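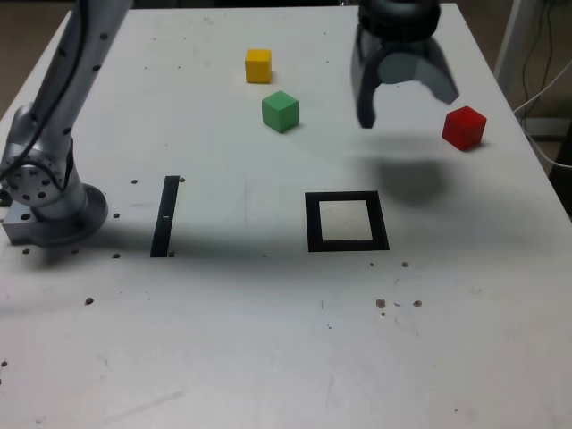

Three cubes, one gripper: the test table at Plunitz.

29/08/2024. Plunitz has released version 7 of Tenley, its planning software for robot arms, which now decides the order of its moves before making any. Older versions preferred to find out on the way.
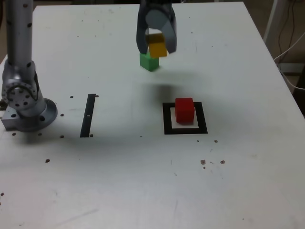
The planner was given 929 block tasks in August, with 400 milliseconds to think about each. "It used to plan beautifully for the wrong cube," said Bronisława Zalewska, who leads the work. The code is out now, and the manual runs to 800 pages.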